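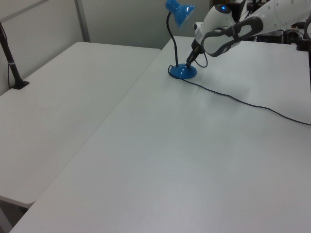 Skalletach Learning Systems
Official account, Margate office

1/ Skalletach has opened the desk lamp portion of its example set for robot learning. The finished portion will hold 296 recorded runs, all made with one arm and one gripper.

2/ Each run is limited to 90 seconds. Runs that go past the limit are kept and marked as such – they are not deleted.

3/ The lamp was chosen for its thin neck and trailing cord, two features that our earlier set, Tarnby, did not include.

4/ Fixed cameras record every run from more than one side. In the view below, the gripper is closed on the lower part of the lamp, just above the base. 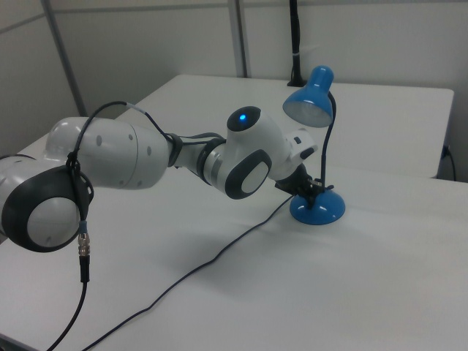

Bhuiyan asked whether failed grasps will be released along with the good ones, as a model trained only on clean runs may not learn to recover.

5/ They will. Failed grasps carry their own label and may be filtered out by the user.

6/ The first 48 runs will be released in June, with written notes on labeling.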